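7.4 Loss of grip during peg and block placement (fault 609)

This section applies to Woltent two-arm units fitted with multi-fingered hands and used with the Lilwood assembly board. Read section 7.1 (stopping the unit) before you begin.

Fault 609 is raised when the finger position reported by a hand does not match the position commanded by the Flultska controller. The arm holds its last pose. The fingers keep their last commanded force for 11 seconds and then relax, so a held part may drop.

CAUTION: A stopped arm is not a safe arm. Keep hands and sleeves off the board until the motor supply is isolated.

Securing the unit

1. Press the stop button on the pendant. Do not use the software pause.
2. Wait for the brakes to engage on both arms.
3. Turn the motor supply key to OFF and remove it.
4. Look along both arms for cable that is pulled tight or trapped at a joint.
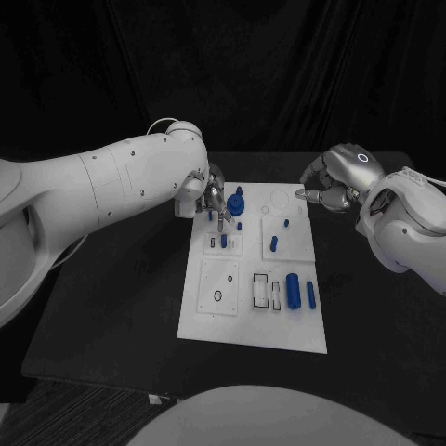 5. If a cable is trapped, do not pull it. Release the brake on that joint only, with a second person supporting the arm, and open the joint by hand until the cable is free.
6. Write down the fault code, the hand (left or right) and the step number shown on the pendant. The log is overwritten at restart.

Note: A joint with its brake released will fall under its own weight. The upper arm is heavy enough to break a finger.

Checking the hand

7. Move each finger through its full travel. It should move evenly - a step or a click points to a worn tendon guide.
8. Wipe the fingertip pads with a dry, lint-free cloth. Solvent hardens the pads.
9. Restore the motor supply, clear the area and run HAND ZERO on the affected side. Keep the other arm raised.

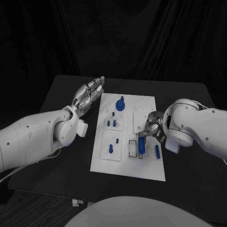

Can the peg routine be resumed from the step where it stopped?
Only if HAND ZERO passes and no part on the board has moved. In all other cases, return the parts to their start positions and run the routine from step 1.

10. If HAND ZERO fails twice, go to section 7.6. Do not raise the force limit to get past the failure.

Checking for a repeat fault

11. Set arm speed to 13 percent and grip force to 70 percent of the rated value.
12. Run the pick routine one hand at a time. Stop if the fingers touch a plate before they close on the part.

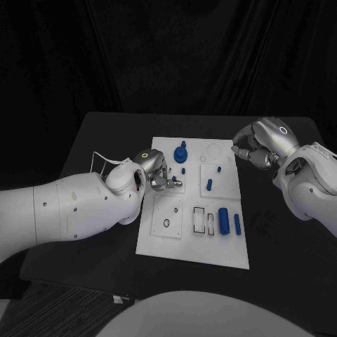
Marcelino Araújo reports that on his unit fault 609 came back every few hours until the board height was measured again, and that replacing the hand made no difference. Measure board height before ordering parts. An error in this value makes the fingers press on the plate, and the controller reads the load as a slipped grip.

13. Run the placement routine at the same speed. Keep one hand on the stop button throughout.
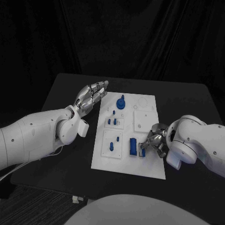
Figure 7-9. Block placement with the right hand.

14. If the fault does not return, restore normal speed and force and sign the service sheet.
15. If it does return, isolate the motor supply, tag the unit out of service and send the details noted in step 6 to Engelhardt service.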